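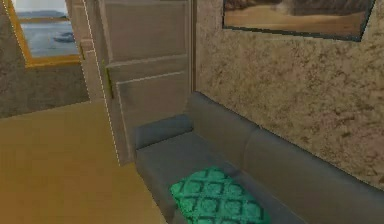

**Zukedmont, July** — Rullon, the operator of the Ekia island ferry and walking routes, will open a combined ferry and trail pass for visitors to Minami next month. The pass covers the crossing from Zukedmont harbor, the shuttle to the old town plaza, and entry to the coastal path on the north side of the island.

Until now, visitors bought each part separately. Ferry tickets were sold at the harbor window, shuttle tickets on board, and trail permits at the Minami town hall, which closes at noon. Travelers on the late morning boat often reached the island after the permit desk had shut. Under the new system, a single printed or mobile pass is issued before departure and checked twice, once at the pier and once at the trailhead.

## Schedule and capacity

The ferry will run 8 crossings a day in each direction. The first boat leaves Zukedmont at 6:40 a.m. and the last return boat leaves Minami at 7:15 p.m. Each vessel is licensed for 136 passengers. Bicycles are carried on the open deck, space permitting, and must be loaded before foot passengers board.

Shuttle departures are tied to ferry arrivals. If a boat is late, the shuttle waits at the pier. The ride to the plaza takes almost 10 minutes and makes one stop, at the stone church below the market.

"The main change is in how the connections are timed," said Amos Tran, route planner at Rullon. "The shuttle used to follow a fixed timetable, and it left whether the boat was in or not. Drivers now get the arrival time from the harbor office."
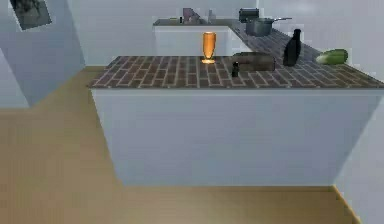 ## Trail access

The coastal path starts behind the plaza and follows the shore to the lighthouse at Ekia Point. The surface is packed gravel as far as the second bay. After that it is bare rock with painted markers, and closed shoes are required. There is no drinking water beyond the trailhead.

The section between the second bay and the lighthouse closes when the harbor office posts a wind warning. Passes remain valid for the lower section during a closure. Holders who want to walk the full route may move their visit to another date at the pier window, one time only, at no charge.

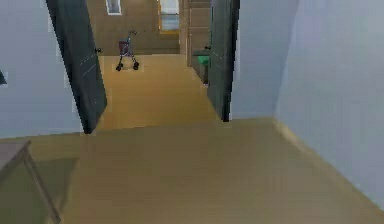 Date changes must be requested before the last return boat on the day of the closure. Passes bought through a hotel or tour agent have to be changed by the seller.

"Most day visitors turn around at the second bay in any case," said Callum Pickering, who manages trail operations for the company. "The full walk needs an early boat, and we will print that on the pass."

## Availability

Passes are valid for 2 consecutive days and may be used for one return crossing. They will be sold at the Zukedmont harbor window, at the Minami town hall, and on the Rullon website. Separate ferry and shuttle tickets will stay on sale for residents and for visitors who do not plan to use the trail. Existing trail permits will be honored until their printed expiry date.

Press inquiries should be sent to the Rullon communications office at Zukedmont harbor.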